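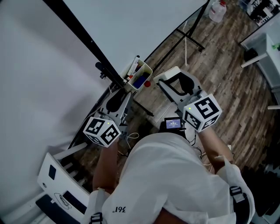 Two hand-held grippers, a marker cube at the back of each, and the timer at 00:00:07.

Fatima Omoregie has spent most of a year persuading people to do chores with plastic jaws. She says it has made her a worse dinner guest. "I watch how people pick up a fork now," she says. "I want to ask them to do it again, slower."

Her group at the Adebisi lab trains robot arms to do jobs that take two hands, like opening a bag or capping a marker. The usual way to teach an arm such a thing is to drive it by remote control and record the results. Omoregie did that for two years and talks about it the way other people talk about a long commute.

"You sit there with the controls and you try to pick up a pen," she says. "Your grandmother could pick up the pen. You have a doctorate and you're on your fourth attempt."

So the arm was sent home, in a manner of speaking. In the method her group calls Stovska, a person holds a gripper in each hand and simply does the job, wearing a harness and a camera that looks down over the work. The cubes on the grippers are covered in printed square patterns, and software reads those patterns to work out where each gripper is and which way it is pointing. The robot gets involved much later, when most of the fun is over.

I ask why cubes, when the rest of the field seems keen on making everything smaller.

"A flat marker is lovely until you turn your wrist," she says. "Then it's a line, and then it's nothing. With a cube there is nearly always a face you can read. It looks like you're carrying dice, I know. We've heard the dice joke."

Brayan Espinoza designed the current grippers and is less relaxed about the dice joke. He joins us halfway through the coffee, carrying a jaw from an older version that snapped at the hinge. He puts it on the table between us and leaves it there for the whole conversation.

"The first ones were too good," he says. "Stiff, strong, beautiful. People squeezed them like they were cracking walnuts, and then the robot learned to squeeze like that too." The later ones have softer pads, and he says the recordings changed within a week. He would like it noted that the hinge has also improved.

The result that got the group its attention came in December. They collected 551 recordings of one task, putting loose markers back into a tray, from 19 people with no background in robotics. A policy trained on those did better on the real arms than one trained on 300 remote-controlled runs by the lab's own staff. Omoregie is careful about this. The two sets were different sizes, and she brings that up before I can.

"So we cut ours down to 300 and ran it again," she says. "It still won, by less. I like the smaller number better. I sleep better with it."

How much of that is the method, and how much is that ordinary people are just better at tidying than roboticists?

"You've seen our lab," Espinoza says.

There are things the method does badly. When one hand passes in front of the other, the camera can lose a cube, and the software has to guess until it comes back. Of the 551 recordings, 41 were thrown out before training, most for this reason. A few went because the person started talking and forgot what they were doing. Omoregie kept one of those for herself. "It's a very good story about a boat," she says.

Force is the other gap. The cubes tell you where the jaws went, and nothing about how hard they pressed. Espinoza has a version with a sensor behind the pad, named Vikance after a ski lift he once got stuck on, and it works on good days. He is asked how many good days there have been. He picks up the broken jaw and looks at the hinge.

I was allowed a turn with the grippers before I left. The cables are a nuisance for a minute, and then you stop noticing them. You do notice that you have lost your fingers. I dropped a marker, chased it along the floor, got it by the wrong end and put it in the tray upside down.

Omoregie asked if I minded them keeping the recording. The robot, she said, has to learn about dropping things from somebody.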